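Club de Robótica Kandska | Informes | Segundo trimestre

Informe de progreso al patrocinador
Marzo - Redacción del club

Usamos cookies propias y de terceros para mejorar su experiencia. Si continúa navegando, entendemos que acepta su uso.

Estimados amigos de Kimik:

El convenio nos pide un informe por trimestre y el anterior llegó con tres semanas de retraso, así que este lo hemos empezado pronto y lo entregamos solo con dos.

Lo prometido en la solicitud era que, a estas alturas del curso, el robot de dos brazos del club recogería objetos variados de una mesa y los dejaría en una caja, sin ayuda y con cualquier orden de salida. Hoy recoge bastantes. El orden de salida todavía le importa mucho más de lo que nos gustaría, y la caja la hemos aplazado a mayo. Quien redactó la solicitud era optimista y ya se ha graduado.

Lo que sí está hecho. El grupo de programación terminó la teleoperación en enero y con ella grabamos más de 1000 demostraciones, de las que dimos por buenas 700. El resto se descartó por motivos diversos: cortes de red, objetos en el suelo, un alumno que estornudó con los guantes de control puestos. Esa última la conservamos aparte, por cariño.

El grupo de mecánica cambió los tendones de dos dedos de la mano izquierda y volvió a calibrar la muñeca. La mano derecha, que nadie ha tocado desde octubre, funciona mejor que la izquierda, y de ahí cada grupo ha sacado sus conclusiones.

La prueba interna de febrero constó de 51 intentos de agarre con la política entrenada por los alumnos. No adjuntamos el porcentaje porque a mitad de la sesión se cambió el criterio de éxito (¿cuenta levantar algo dos dedos y soltarlo?) y las dos mitades no se pueden sumar con decencia. La repetiremos en abril con el criterio escrito en la pizarra y el rotulador bajo llave.

Sobre el gasto. La partida de material fungible está casi agotada, sobre todo en cables. La de viajes sigue intacta - el torneo de Posham se ha movido a junio y todavía no hay billetes comprados. Pedimos permiso para pasar una parte pequeña de viajes a fungibles. Con la tela para la mesa no hubo problema: el fieltro azul oscuro salió barato y los objetos resbalan menos que sobre el tablero desnudo.

En cuanto a los objetos, el reglamento de Posham exige formas y tamaños distintos y deja la elección a cada equipo. El club votó. De la votación salieron un globo terráqueo pequeño y un pollo de goma, y la dirección del proyecto respeta los resultados. El globo es el difícil, con ese arco negro alrededor de la esfera que obliga a decidir por dónde se entra con los dedos.

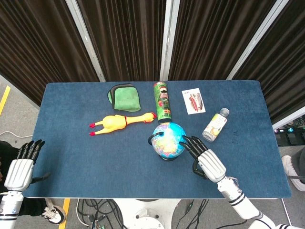 Desde el equipo Lodhi, con el que compartimos foro de preparación, nos contestaron que ellos habían dejado los objetos redondos para el final y que se arrepentían, que el agarre lateral les había costado más sesiones que todo lo demás junto y que empezáramos ya. Hemos empezado ya. También preguntaron si les prestábamos demostraciones; les hemos dicho que sí a cambio de las suyas.

Pendiente para el próximo trimestre:

- Repetir la prueba de agarre.
- Ordenar el cableado de la base, tarea que figura en todos nuestros informes.
- La caja.
- Cerrar la inscripción de los 13 alumnos que viajarán a Posham, si las autorizaciones vuelven firmadas.

Quedamos a la espera de respuesta sobre el cambio de partida, a ser posible antes de que se acaben las bridas.

Archivado en: Robótica educativa, Competiciones, Patrocinios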